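From: the Sivico maintainer
To: haruna-users
Date: 2 February 2021
Subject: Re: segmenter splits one task into loads of little ones

Hello all,

Thanks for the long write-up, and for attaching the config, which saved me asking for it! Replies in between your bits, as usual.

> We've moved from Haruna's old fixed windows to the contact-based
> segmenter and it's mostly lovely, but on the warehouse chores it goes
> mad. Bag tying is the worst. One clip of 52 seconds came back as 211
> segments, nearly all of them a few frames long and labelled either
> "grasp" or "release". The planner then tries to treat every one of
> them as a step.

Yes, I've had this too, and I spent a good chunk of last May blaming the wrong thing for it. My first guess was the hand tracker, so I swapped it out, then swapped it back, then sulked for a bit. The tracker was fine (well, fine-ish). What's going on is that the contact score drops every time a finger slides under a fold of plastic, and the segmenter takes each drop as a let-go. With a cardboard box you hardly ever see it, because the fingers stay put on a nice flat side. With a bin bag they're burrowing about the whole time.

The fix I've been running is a hold timer. Contact has to stay below the threshold for 600 ms before a release counts, and if it comes back before then we pretend it never went away. It's a dozen lines in the Sivico wrapper and I'll push it to the soft-goods branch tonight. You'll want to set it per object class, mind. If you turn it on for everything then quick box handovers get glued together, and you'll be back here shouting at me about that instead.

> Also, black bags on a grey floor: does anybody get a decent mask? Ours
> leaks into whatever dark thing is next door.

Sort of! Estier gives me a good outline as long as there's only one bag about. Put a second one on the floor next to the bin and it happily merges the two, shiny bits and all. I had a go at splitting them on depth, and that works when one bag is up in a basket and the other is lying flat, as the rim gives you a proper step in height. The perforated baskets are a pain all of their own, though. You get little blobs of bag showing through the holes and each blob wants to be its own object. I throw away any region smaller than the gap between holes and then fill inwards from the rim. Ugly, but it runs fast enough and I've stopped feeling bad about it.

> Last one. Should "gather the neck" and "tie" be separate labels? Our
> annotators can't agree and the Zondale schema only has "close
> container".

I'd keep them together for now. I tried splitting them and two passes by the same person didn't match, never mind two people. A single frame from the middle, with both hands clamped round the top of the bag, could honestly go either way, and if we can't call it then I don't fancy the classifier's chances. Use "close container" with the two-handed flag set, and leave a note in the comment field if you can see a finished knot when the hands come off.

One more thing while I'm here: please upgrade to release 6 of the wrapper before you try the branch. The older one reads the timer in frames, so you'd get a hold of 600 frames and one enormous segment, and I'd get another email :)

If anyone has clips with clear bags or woven sacks, I'd love to run them through before I merge. I've only got the black ones to test on, and I'm fairly sure the see-through sort will break the mask in some new and exciting way.

Cheers, and shout if the branch won't build.

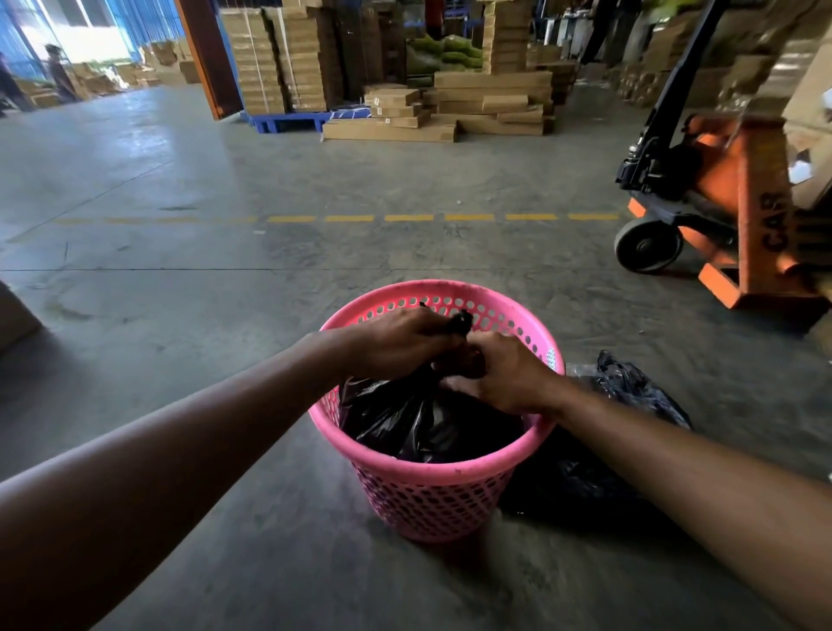
Oh, and the threshold itself: leave it at the default to start with. I fiddled with both at once and couldn't tell which change had done what, so do the timer first, rerun your 52 second clip, and send me the new segment count before you touch anything else.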